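Workshop > Reviews > Training kit

Sep 1, 2019
By Stanisława Witkowska

The Ikley peg board: a long-term review

I've been putting off writing this one up because I kept thinking I'd find something new to say about it, and then in April I sort of stopped finding new things and just got on with using it. So, the Ikley peg board. If you teach robots to do things with their hands by doing the thing yourself over and over and saving every go, you'll have seen one of these or something like it. It's a flat white board with plates on it, holes and slots in the plates, and a bag of pegs that go in the holes. You put pegs in. You take pegs out. You do it again until your shoulders ache, and at the end of the day you have a folder full of examples for the learning side to chew on.

We'd been using household stuff before that. Cups, sponges, a wooden puzzle meant for toddlers. I was fond of the toddler puzzle and the model learned it quickly, but then it was finished with and we had nowhere harder to go. Bożena Bielecka, who sits at the other desk and trains whatever I collect, had been asking for something with tighter fits for ages. We bought two of the Ikley boards (one for the table, one to swap plates from) and I've now recorded a touch over 2,000 goes on them, which I think earns me an opinion!

First, setting up. It comes flat, the plates screw down, and the little booklet is fine. I had the first board ready in 15 minutes, and most of that was me hunting for the right screwdriver. The screws are decent and haven't worn. I've taken plates off and turned them round plenty of times to stop the model from learning "the hole is always over there", and everything still goes back square. That's the best thing about it, to be honest with you. The old Rultwood board we borrowed for a while had its holes cut straight into one slab, so the only way to change the layout was to shove the whole slab across the table and hope.

The pegs are blue and come in different thicknesses. I like the blue. It shows up well against the white and the cameras never have any trouble with it, even when I've got the lighting doing something silly on purpose. We change the colour of the lamps between batches so the model doesn't get too used to one sort of daylight, and there's a pink setting that I can only stand for an hour or so before I need to go and look out of a window.

How I run a session, in case it helps anyone: I stand some pegs up, lay the fat one down on its side, and start from a different muddle each time. Pegs that are already upright are the easy ones. Picking a lying-down peg up and getting it the right way round is where all the interesting failures live, and Bożena wants the failures too as long as I label them. I do a short run, stop, scribble down anything odd, and muddle the board again. If I let myself tidy the pegs into a nice row (and I do, I can't help it) the whole batch comes out looking the same and she sends me a message with a sad face in it.

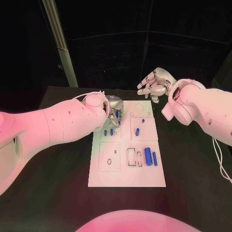 Gripper on the left arm, jointed hand on the right, and the lamps on pink.

I use mismatched hands on purpose. The gripper is far better at the thin pegs – two fingers, close, done – and I'd happily do the whole board with it. The jointed hand is a different sort of job. Getting a thumb and a finger to agree on a narrow peg takes me three tries on a good day, and I've been doing this a while. For the thick one it's lovely though, you can wrap it properly and it feels like holding something. If you've only got grippers you'll get on with this board faster than I did. If you've only got hands, allow yourself a week of swearing.

Now for the grumbles.

The tiny pale peg. Whoever decided the smallest piece in the set should be pale, on a white board, has never had to check recordings at half past five. I've lost it on the board while it was standing up! I ended up wanting to dip it in paint, and Bożena said no, because then our set wouldn't match anyone else's, and she's right, but I'm still cross.

The board also slides. It's light, and our table has a dark, smooth top that's great for the cameras and hopeless for keeping things still. One nudge from a wrist and the whole board turns a few degrees. A small turn now and then does the examples no harm at all (the model ought to cope with it), but a board that wanders during a go while you're trying to seat a peg is maddening. I tried tape, which left a mess. I've settled on a sheet of that rubbery mesh people put in kitchen drawers and it's been fine.

The fits are not all equal either. The round holes are good, snug without sticking. The oval one I have a bit of a feud with. You can get a peg to sit in it looking for all the world as if it's home, and it isn't, it's leaning on the rim, and you only notice when you go to the next one. I threw out a good chunk of my first week's recordings over that. These days I give each peg a small wiggle before I let go, and I've noticed the trained model has started doing the wiggle too, which made me laugh out loud in an otherwise quiet room.

And the frames, the open rectangular ones. I don't use them enough to be fair to them. They're meant for flatter pieces and we never bought the extra set. As they are, they mostly give the model something to ignore, and Bożena says that's useful in itself. I'll take her word for it.

Spares: I needed a replacement for a peg I'd dropped and then trodden on. Ikley sent one in 7 days, well wrapped, no fuss, though they wouldn't sell me a single plate and wanted me to take a full set. The Skomach people will do you single plates but theirs didn't line up with the Ikley screw holes when I tried a friend's. Close, and close is no good.

Is it any use for what it's sold for, though? I'd say yes. What I want from a thing like this is that it's boring in the right way. It goes back to the start quickly, it doesn't wear out, and I can tell at a glance whether a go has worked (the oval hole excepted). Resetting is the part people forget to ask about when they're shopping. You'll spend nearly as long putting things back as doing them, and a kit that takes ages to reset will halve what you collect in a day. With this I can lift the pegs out and scatter them while the last recording's still saving.

What it won't give you is variety. It's pegs. After the first few hundred goes I was getting too smooth, doing the same approach from the same side every time, and the examples were getting narrower even though I was getting better. We fixed that by having Bożena take a turn now and again. She's slow and she comes at everything from above, like somebody feeding a parking meter, and her recordings did more good than my tidy ones that month. So if you buy the board, get a second person on it early, and don't let the first person show them how.

I've not tried the bigger board, the one with the threaded parts. It costs a fair bit more and I'd want to see somebody else's oval hole before I spent the money.

Would I buy this one again? Yes, and I'd buy the drawer mesh in the same order. Knock a bit off for the pale peg and the sliding about, a bit more for not selling single plates, and it's still the piece of kit I reach for most mornings. If anyone from Ikley is reading, please, just make the little one orange.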